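Foam shape board, yellow peg won't sit in its hole. Sand it or send it back?

Posted by Jeferson Amaral, 22/07/2019

Hi all, hoping for quick advice. Got one of those thick red foam shape boards, second hand, through a toy swap thing at the Sestgate centre. My nephew is coming to stay in August and I want it sorted by then.

Most pieces go in and out fine. The yellow one doesn't. Longish, rounded at the end, foam-ish feel. Goes in a little way then grabs the sides and pulls the board up with it when you take it out again. Tried it both ways up. Tried a bit of washing up liquid, no good, just made it slimy and then I had to rinse the whole thing.

Also got a black stand with it, curved top. Is it meant for the yellow piece to lie in? No leaflet. It stands near the board so I've just left it there for now.

Pics:
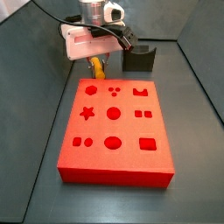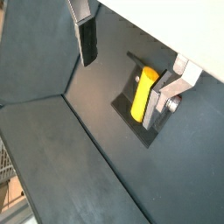

yellow piece and a flat black plate

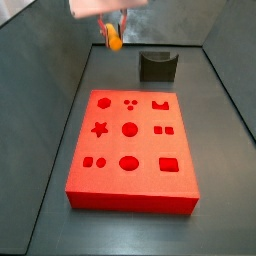
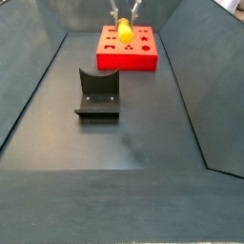
What I want to know:
- is it ok to sand foam or does it go to crumbs
- does the peg swell if its been washed? previous owner said they'd been through a dishwasher (!!)
- what's the stand for

Don't want to spend much, was only 2 quid. Thanks in advance, typing this on my break so sorry for any mess.

Edileuza Bastos

Don't sand it yet. Foam of that sort does sand but it goes fluffy and then it grips even worse, been there with a set at playgroup. Leave the piece somewhere dry for a good while first, airing cupboard is ideal, NOT on a radiator. If it's been in a dishwasher there could be water right in the middle and you won't feel it from outside.

Then check the hole. Run a finger round it. Sometimes there's a tiny tab left over from where it was cut, esp. on the cheaper ones. Ours had one in the star and one in a round hole. Nail scissors, done in a minute.

If it still sticks after that, measure it. Get a strip of paper, wrap it round the peg, mark it, then do the same inside the hole. If the peg is bigger you know. If you must sand, finest paper you can get, dry, long strokes not round and round, and stop every few goes to try it. You can't put it back on!

Talc works as well, tiny pinch in the hole. Wouldn't with a very small child though. How old is nephew?

Stand, no idea sorry.

Manolis Tsolakis

just buy another. not worth the bother for that money

Hatsue Maruyama

Agree with Edileuza on drying it out. I'd give it some 14 days, foam is slow. Turn it now and then.

The stand, I think yes, for resting a round piece on its side so it doesn't roll off the table. We had a wooden one that did the same job for rolling pins, my mum's. If the peg sits in the curve and stays put then I'd say that's your answer. If it rocks about it's probably off some other toy and got thrown in with yours, happens all the time at swaps. Ask whoever runs it.

One more thing, check you are using the right hole. Sounds daft. My two spent a week ramming a piece into a hole that was nearly right and it went all dented along one side, after that it didn't fit the proper one either. Foam does come back a bit if you leave it alone. Warm (not hot) water and a gentle roll between your palms helped ours but then you're back to drying it agian.

And hold the board down flat with your other hand when pulling the piece out. Or put a rubber mat under, the sort for lining drawers, stops it sliding at least.

Jeferson Amaral

Thanks both (and Manolis, ha). He's nearly three so no talc. Peg is in the airing cupboard as of now, found a little tab in the hole too, just where Edileuza said to look. Snipped it. Will try the paper strip thing once its dried and post back.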